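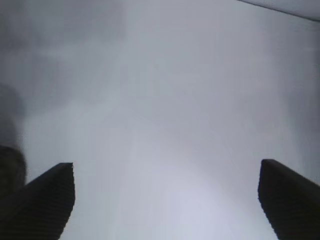
Wrist camera, gripper open, nothing between the fingers.

From: Ülle Ķēniņš
To: Vendham Robotics Club list
Subject: Re: wrist camera exposure and the grasp check

Hi all,

Replying to Ojārs's message from last night, quoted below with my answers in between. The picture at the top is from the wrist camera, and I refer to it in a few places, so keep it open.

Ojārs Mets wrote:

> I went through the log from the long run. Out of 522 grasp attempts,
> the check said "holding" 183 times when the gripper had closed on
> nothing. Everything else in the log looks sane. The arm goes where we
> tell it to go and the fingers close when they are told to close.

I get the same 183 from my copy of the log. I also sorted them by position. Most are on the side of the work area where the background is plain and bright. With a darker background the check does much better. So I don't think the finger motor or the current reading has anything to do with it, and I would like us to leave the Prudora driver board alone until after the Lepik meet. We have two spare boards and one of them has the old firmware.

> My guess is exposure. The camera sees a bright background and turns
> itself down, so the fingers come out black. The check is supposed to
> look at the ribbed pads and it can't find them.

Partly. Look at the picture again. The fingers are nearly black, but the ribs on the inner edges are still easy to make out against the background, because they show as a jagged outline. What is weak is the texture on the finger faces, where the ribs are only slightly lighter than the rest. The check as it stands in the code uses a box on the face of each finger and measures contrast inside the box. That is the worst place to look in this light. If we move the boxes to the inner edges there is a strong light-to-dark step to work with.

I'd also lock the exposure. Auto exposure means every threshold we pick is right for one background and wrong for the next. The command is in the notes under "camera," and the value I have been using is 71. It makes the background wash out more but we don't need any detail there.

> Second thing. There is a dark blob at the left side. I thought it was
> a dirty lens and cleaned it, and it is still there. Is it a cable?

I don't know. It is too far out of focus to tell. It sits just above the left finger and looks very close to the lens, so my bet is some part of the gripper or the arm. Could whoever is in first take the cover off and look along the camera's line of sight? If it is a cable, tie it back and send a note to the list. If it is a fixed part, we mask that region and move on. Please don't move the camera bracket to get rid of it. The calibration took us a whole evening, and all the pick positions depend on it.

The smudgy gray patches at the upper left are a separate matter. They are faint, and I can't say if they come from the surface, the lighting or the lens. They don't reach the gap between the fingers, so I would ignore them for now.

> Third, should we use the empty picture as a reference and subtract?
> Then anything left over in the gap is an object.

I tried this in March with the old gripper and it worked only when the background stayed the same. Once the arm moves, the background changes and everything is left over. In this picture there is a straight line crossing the top right corner, where the surface meets something else. Move the wrist a little and that line will be somewhere else, and the subtraction will report it as an object. We could limit it to the part of the gap right between the tips, but then we are back to a box and a threshold, and I'd rather do that directly.

What I propose, in order:

1. Lock exposure at 71 and save it in the startup script, so it survives a restart.
2. Move the check boxes to the inner edges of both fingers, near the tips.
3. Close the gripper fully on nothing and record the finger width from the encoder. If the width after a grasp is within 8 counts of that, report "empty" no matter what the camera says.
4. Rerun the same 522 positions with the same parts and compare.

Number 3 should catch most of the bad ones without any vision at all. We used to have it, and it was taken out when we switched to the softer pads, because the closed width drifted as the pads wore. I think we can live with that if we record the width at the start of every session. The thin washers are the one part where it may not work. They might need the camera.

> Last, can the newer members take some of this? Two of them asked me
> for something real to do.

Yes, please. Number 3 is a good first task. It is one function and a test, and the encoder reading is already in the status message. Number 2 needs someone who has used the image tools before, so I'll do it myself unless there is a taker. Whoever does the rerun should plan on staying with the arm the whole time. The rule about one person at the stop button still holds, including for slow runs.

On the rules: I read the Lepik sheet again, and a false "holding" costs more points than a missed pick. A missed pick can be retried. If we have to choose, set the thresholds so the arm says "empty" too often.

The Odine bench is free from 4:30 p.m. The key is in the usual drawer. Please put the log in the shared folder with your initials in the name, as we now have three files all called "run_final" and I can't tell which one is newest.

Ülle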